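4.2 Labelling and the conduct of rack trials

The guideline we propose for tool-hanging trials has 13 clauses, most of them dull. Dullness was the aim. The drafts that came before it, written at Furkgate over a long winter and circulated in March, contained a good deal of vision and very little about what to do when an arm lets go of something. We kept the clauses that somebody had needed at least once and dropped the rest, along with the preamble.

Clause 1 concerns the rehearsal cell. Any trial meant to support a claim about a physical cell must first be run in a rendered one, and the rendered one must include the surroundings as well as the rack. Furniture, doorways and wall fittings all count. The temptation is to model the arm lovingly and leave it hanging in a grey void, where it will never meet a cabinet it cannot pass through. Figure 3 gives the general arrangement (a), with two close views at the rack (b, c).

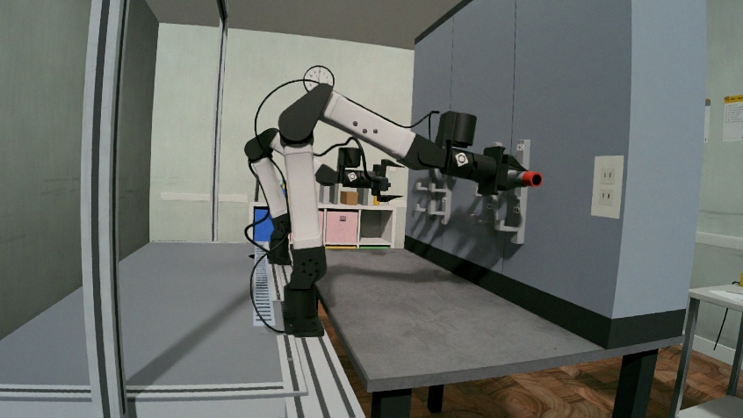

Figure 3(a). General arrangement of the rendered cell.

Talebi objected to this clause in writing, saying that a modelled room costs more than a modelled arm, that small groups would quietly skip it, and that a rule which is quietly skipped does more harm than one which was never made. We take the point and have softened the wording. Surroundings outside the reach of the arm may now be simple blocks, provided the report admits it.

Clauses 2 to 5 deal with names. A holder has one name, the name is fixed to it, and the same name appears in the log. This sounds too obvious to print. We went through 2487 log entries from the Lastside trials and found holders called by their label, by their place in the row, by the tool usually kept there and, in one stretch of entries, by a term of abuse. The last was at least used consistently.

Where a label is repeated on a second bar or bracket, clause 4 asks that the log give the level as well. "Placed at 5B" is half an address if the characters 5B appear twice – and a checker reading the log a year later will have no wall to look at. Sideways lettering is allowed. We considered forbidding it, but a reader who can tilt a page can usually 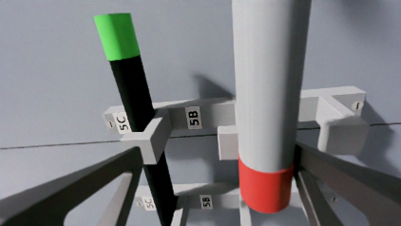 manage, and software trained on upright text had better learn sooner or later.

Clause 5 is the one we expect to be ignored. It states that a label hidden by the tool or by the gripper at the moment of release cannot be cited as evidence of where the tool went. The holder must be confirmed from a second view, or from the joint record, or marked as unconfirmed. Authors dislike the word "unconfirmed" in a results table, and we have some sympathy, having used it ourselves.

Clauses 6 to 9 cover release. The gripper must not open until the controller has recorded a holder name, and a change of mind must be recorded as a second attempt. A set of 20 attempts with no second attempts in it is either very good or very badly logged. Close views should be kept for every attempt, the ugly ones included, and stored for as long as the results are relied upon.

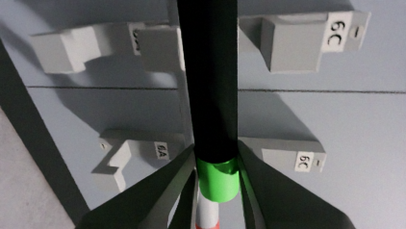
Figure 3(c). Close view at the rack; 3(b) is given earlier in the text.

Gravville would go further and have the close views published in full, on the grounds that stored material has a way of becoming lost material once the person who knew the password moves on. We left publication as a recommendation. A run of 2000 attempts produces more pictures than any reviewer will open, and clause 9 already lets a reviewer ask for a selection of the reviewer's own choosing.

The remaining four clauses deal with stopping, handing over between shifts, changes to the rack during a trial, and the date format used in logs. The date format took longest to agree. It is set out in the appendix, together with the two alternatives that lost.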